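Furniture walk-round, Clakcombe showroom + back store. Done by me, Elli Tikkanen, in May. Comments under each line. Benedikt Baumgart has the keys to the store if you need to recheck anything.

OK = fine, FIX = needs work before it goes on the floor, PULL = off the floor now.

## 1. Seating

- [x] **Teven side chair, legs** - OK. All feet sit flat. Felt glides missing on the green one by the window, put new ones on.
- [x] **Teven side chair, seat shell** - OK. Slight pilling on the front edge where people slide off. Shave it, don't pull the threads.
- [ ] **Teven stool** - FIX. Footrest ring turns in the hand. Tightened once in the spring already, so the thread is probably gone. Ask for a new ring, not a new stool.
- [ ] **Godonar lounge chair** - PULL. Crack in the back rail, left side, runs under the upholstery so I can't see where it ends. Tag on it. Please don't let anyone sit in it "just to try".
- [x] Seat cushions, zips and labels - OK. One care label hanging by a thread, cut and restitched.

## 2. Tables and desks

- [x] **Kauppinen dining table, top** - OK. Water ring near one end, came up with oil.
- [ ] **Kauppinen dining table, extension leaf** - FIX. Catches halfway. Runner is bent or there's grit in it, didnt have time to take it apart. Pinch point is right where a kid would put a hand, so leave it closed until done.
- [x] Desk model 378, cable tray - OK, screws snug.
- [ ] Desk model 378, drawer stop - FIX. Drawer comes all the way out if you pull hard. Stops are in the box they came in, somebody just never fitted them.
- [x] Edges and corners, all tables - OK. Ran a cloth round every one, no snags.

Side tables I did last and fast. Wobble test only, no load. Would like to do them again properly with the weights.
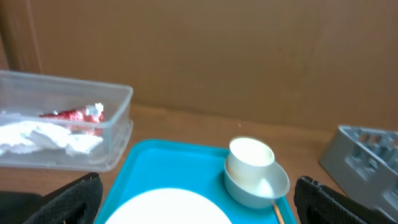 ## 3. Storage and shelving

- [ ] **Godonar tall bookcase, wall fixing** - FIX, urgent. Strap is screwed to the bookcase but not to the wall! Found it tucked behind. Moved the heavy stuff to the bottom shelf for now.
- [x] Godonar low bookcase - OK.
- [x] Shelf pins - OK. Two swapped for the metal kind.
- [ ] **Sideboard 794, door hinge** - FIX. Right door drops and rubs the base. Half a turn on the top screw helps but it won't hold. Longer screw needed.
- [x] Sideboard 794, glass - OK, no chips.

## 4. Lamps

- [x] Cords and plugs - OK. Checked all the way along, including under the rugs.
- [ ] **Kauppinen floor lamp** - FIX. Base is light and it tips with a nudge. Old one had a steel disc in the base, this one hasn't. Writing to them.
- [x] Bulbs, right wattage - OK after I changed the one in the reading corner. It was way over.

## 5. Floor and walkways

- [x] Rug edges - OK. New tape under the long runner.
- [ ] **Aisle past the sofas** - FIX. Too tight with the ottoman there. Shift the ottoman or lose it.
- [x] Back exit clear - OK at 8 in the morning. Not OK at 11, flat-packs leaning on the door. Moved them. Benedikt, can deliveries go on the other wall pls.

## Still open

Bookcase strap first, then the drawer stops, then the hinge. The Godonar chair stays tagged untill we hear back about the rail. I have the tag numbers on my sheet, will type them up when I get a minute.

E.T.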